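Budget for simulated arm training: buy the second gripper now, or wait?

Posted in Robots and Automation, May 22, 2026, by Stamov

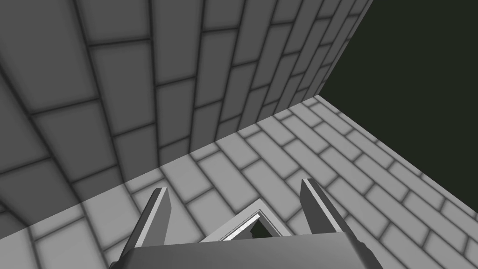 I keep the books for a very small shop that would like a robot arm to pick up small angular parts and put them somewhere else. That is the entire ambition. We have an arm on order through Drerkaler, one two-finger gripper, and a simulator where the virtual version of the arm spends its days in a world made of gray brick. The simulator costs us nothing but a desktop computer and my electric bill, so I have become very fond of it.

Now for the money. The dealer offers a second set of fingers, longer ones, for $439 if ordered with the arm. Ordered later, they become "a separate line item," a phrase I have learned to fear. My partner says buy them. I say we don't know yet whether the fingers we picked are wrong, and that the whole point of practicing in a fake room is finding that out for free.

So what would you do? And what else goes in the budget that I haven't thought of? So far I have the arm, the gripper, a table, and a line called "misc" with $40 in it. I'm told the $40 is adorable.

Khokhar

The $40 is adorable. I'll start there, then get to the fingers.

Wait on the second set, but get the price in writing first. Dealers will often hold an add-on price for a while after delivery if you ask before you sign, and they go strangely deaf if you ask after. Ask Drerkaler to put it on the quote as an option with an end date. If they won't, you've lost one email.

Meanwhile, make the simulator earn its keep. Put your actual part in it, at the actual size, and try both finger lengths. Then try the part tipped over, turned sideways, and shoved up near a wall or the side of a bin, where short fingers tend to run out of room and the gripper body bumps into things. If the short ones manage most of that, keep your $439. If they only work when the part sits politely out in the open, you have your answer, and it came out of the electric bill.

One caution on trusting it too far. Simulated friction is whatever number somebody typed in. Ours had parts sticking to the fingers like wet leaves, and then the real ones slid straight out. Use the simulator for reach and clearance, which it's pretty good at. Leave grip for the real thing, and budget for finger pads in a couple of materials. They're cheap and you will go through them.

Things I'd move out of "misc" and give their own line:

Bolting the arm down. Your table is probably not heavy enough. Ours walked.
Cables, plus spares of whichever one passes the elbow.
Emergency stop and some kind of guarding. Ask your insurance agent before you buy this, as they may have opinions that cost money.
Freight. An arm is not a book.
A camera and a bracket, if the parts won't always be in the same spot.
Your own hours. Put a number on them even if no one pays it. I logged 77 before ours did one useful pick, and I had help.

On a first arm I keep a tenth of the total aside and don't tell anyone what it's for, mostly because I don't know yet.

Morkex

just buy the fingers. you'll want them. everybody wants them

Drerkaler wanted almost double when I went back in March for mine

Stamov

Thanks, both. Morkex, that is exactly the sort of thing my partner would say, and I've hidden this page from him.

I emailed the dealer and they'll hold the $439 for 4 weeks after the arm arrives, in writing, with a signature and everything. So the fingers are now an option and I have homework. I've put the real part dimensions into the simulator and set up a batch of starts with the part lying every awkward way I could think of, some of them right up against the wall. They run overnight. I'll go through them with coffee and try not to read anything into the friction.

Pads, freight, cables and the e-stop now have their own lines. The insurance agent has been called and has not called back, which I'm entering as zero for now. Misc is still $40 -- I've gotten attached to it -- but there's a new line underneath called "reserve," and it is a good deal less adorable.

Khokhar, when yours walked, did you bolt the table to the floor or buy a heavier table? We rent, and the landlord feels strongly about holes.

Khokhar

Heavier table. Steel, secondhand, from a shop that was closing. Add a line for getting it through the door.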